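Rapport de projet, semestre 2
Apprendre à un robot à se servir d'un tiroir : la collecte des exemples
Encadrant : Rimantas Sepp
Binôme Hiltitz (oui, on a gardé le nom de l'ancien groupe)

1. Ce qu'on devait faire

Au départ, le sujet s'appelait « manipulation d'objets du quotidien par imitation », et on a mis une bonne semaine à comprendre que l'essentiel du travail serait de produire les exemples. Le modèle, lui, était déjà là : c'est Cladbridge, le code laissé par la promo précédente, qu'on a à peine touché. Par contre il lui faut des démonstrations, beaucoup, et propres si possible. Donc on téléopère le robot, on enregistre, on trie, on recommence.

On a choisi deux gestes qui vont bien ensemble : ouvrir ou fermer un tiroir, et saisir une bouteille. Tout se passe dans la petite salle Rivadeneira, entre la table blanche et l'appareil à tiroir. Un épisode, dans notre vocabulaire, c'est une consigne en une phrase, un enregistrement vidéo depuis la tête et les positions de toutes les articulations. On a fixé la durée maximale à 90 secondes (au-delà, on s'endort et les gestes deviennent n'importe quoi).

2. Les épisodes « tiroir »

J'ai commencé par celui-là parce que je le croyais facile. Grosse erreur ! Le bord du tiroir est bas, le bras droit doit passer devant le panneau à lamelles, et depuis la tête on juge très mal la profondeur. Au début je visais systématiquement trop loin. Rimantas m'a conseillé d'approcher par le côté et de marquer un petit arrêt avant le contact, et ça change tout : l'instant du contact devient beaucoup plus simple à annoter ensuite.
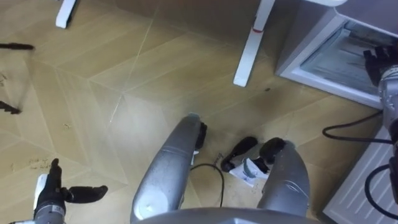

Figure 1. Pince droite contre le bord du tiroir ouvert, pince gauche ouverte au-dessus du sol.

Pour le bras gauche, on a longtemps hésité. Fallait-il le ranger contre le corps à chaque prise ? On a fini par le laisser vivre un peu, doigts écartés, avec une position de repos qui varie d'un épisode à l'autre. L'idée est que le modèle n'associe pas « bras gauche exactement ici » à « je peux commencer ». Je ne sais pas encore si c'est un bon choix, on n'a pas eu le temps de comparer avec des prises où il reste fixe.

3. Les épisodes « bouteille »

Là, j'avoue, je me suis bien plus amusé. La bouteille est en plastique brun avec un bouchon jaune, et on la prend vers le milieu, à l'horizontale. Le plastique translucide est pénible pour la vision, mais le bouchon donne un repère de couleur très pratique quand on relit les vidéos. La consigne texte est toujours la même au mot près, sauf dans 7 épisodes où je l'ai reformulée pour voir si Cladbridge suivait.

Ce qui m'a le plus coûté, c'est la force de serrage. Trop faible, la bouteille pivote entre les doigts ; trop forte, le poignet compense bizarrement et la trajectoire enregistrée est pleine de petits à-coups. J'ai réglé ça à l'oreille, au bruit des moteurs, ce qui n'est pas très scientifique mais bon. 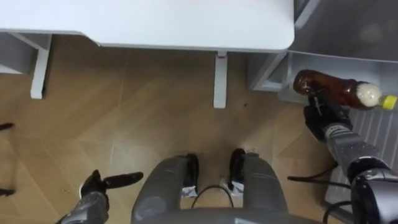
4. Tri et annotation

Un vendredi sur deux, on s'asseyait devant l'outil Sendcombe et on regardait tout, en vitesse double. Chaque épisode reçoit une note (garder, à revoir, jeter) et trois repères temporels : début de l'approche, contact, fin du geste. On note séparément, puis on compare. Nos désaccords portaient presque toujours sur le début de l'approche. Mon binôme le plaçait dès que le bras bougeait, moi seulement quand il partait franchement vers la cible. On a retenu sa version, plus facile à appliquer sans discuter pendant une heure.

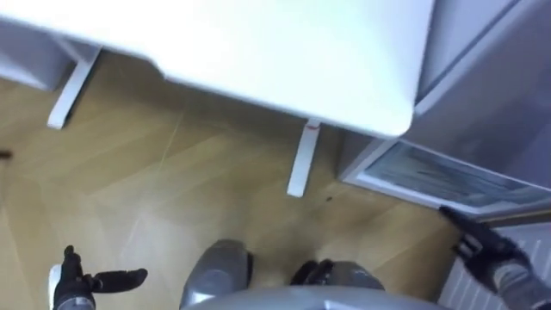
Au final, on a gardé 33 épisodes. C'est peu, je sais, et j'aurais aimé en rendre le double. On a perdu une grosse partie de mai sur un décalage d'horloge entre la vidéo et les articulations, et tout ce qui avait été enregistré avant la correction est parti à la poubelle. (Vérifiez vos horloges le premier jour, s'il vous plaît !)

5. Et ensuite

L'entraînement est prévu en juin, quand le serveur sera libre. J'aimerais aussi ajouter des épisodes ratés puis rattrapés, par exemple une pince qui manque le bord et revient, vu que pour l'instant on ne montre au modèle que des gestes réussis. Rimantas est d'accord sur le principe, à condition qu'on les étiquette à part. Le format des fichiers et la liste des consignes sont en annexe A.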